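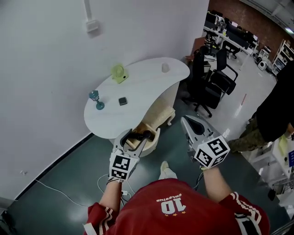 Visiting the Stotholm workshop: your questions

We've had so many kind messages since we started opening our doors that it seemed only fair to put the answers in one place, and we hope you'll forgive us if we ramble a bit. If you can't find what you're after, do write to us. We read everything, though we're slower in term time.

What will I see on an open day?

Mostly people at work! The visit is built round the Clulivum project, which is our attempt to teach robots how to handle ordinary household things by having people handle them first. Our team members pick up hand-held grippers, one in each hand, and go about small jobs with them: lifting a cup, standing a glass upright, moving a little fan from one side of a table to the other. It's slower than you'd think, and oddly soothing to watch. A demonstration lasts 45 minutes with time for questions, and you're welcome to stay on for a while afterwards and look about.

Will there be a robot walking around?

We'd better be straight with you, as a few younger visitors have arrived hoping for one. The demonstrations are about the teaching side, so what you'll be watching is human hands holding robot fingers. Most children come round to it once they've had a turn.

What are the black-and-white squares on the grippers?

Everybody asks this one, and quite right too. They're markers, a bit like the square codes you scan on a poster, and they help a camera work out where each gripper is and which way it's tilted. The pattern matters, so please don't cover them with your fingers when you're having a go (or stickers, as once happened).

Can I try the grippers myself?

Yes, please do! After the main demonstration we clear a spot at one of the tables and take people in turn. You hold the gripper by its handle, much as you'd hold a hot glue gun, and squeeze to close the fingers. Nearly everyone squeezes far too hard to begin with. Our advice is to start with something light and forgiving, and to move your whole arm slowly instead of flicking your wrist. 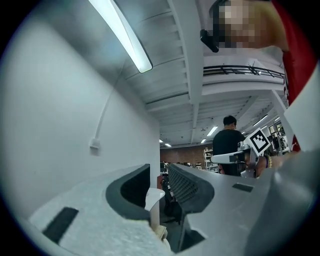 Once you've got the feel of that, you might like to try two at once, which is a different thing altogether, rather like patting your head and rubbing your tummy. We've watched very clever people get quite cross with a plastic cup. Take your time over it, and ask whoever is helping you to show you again if you'd like another look.

Is it suitable for children?

We think so, from the age of eight or thereabouts, and younger ones may come along with a grown-up who doesn't mind keeping hold of them. There are cables on the floor near the working tables, so we ask everybody to walk and to mind their feet.

How many people come on each visit?

We stop at 40, and even that feels snug on a wet afternoon. Last year we welcomed 296 people altogether, and the May visits went quickest, so it's worth writing early if that's the month you have your eye on.

How do you choose the objects?

We like a jumble. A robot that has only met one sort of cup is going to be very surprised by the second, so we gather up all sorts: glasses, lamps, little boxes, things for cats. Fans are a favourite of ours, being an awkward shape with a heavy end and a thin end, and visitors always have opinions on the best way to get hold of one. 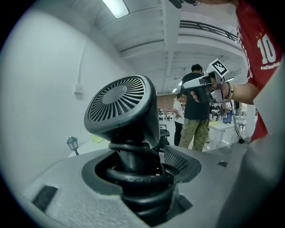 One visitor wrote to us afterwards that she had gone home and spent the whole evening noticing her own hands, how she turned a mug before lifting it and steadied the jar with her other thumb, and that she'd never thought of any of that as something you would have to teach. We were so pleased with that letter that we read it out over tea.

May I take photographs?

You may, for your own album. Please ask before photographing anyone's face, and leave the flash off near the tables.

How do I get there, and is there anything to eat?

The 153 bus from the centre of Dravmont stops at the end of our road, and it's a flat walk from there. We can't offer lunch, but the Priedītis bakery on the corner does a very good cheese roll and stays open until four. Please finish your food before you come in.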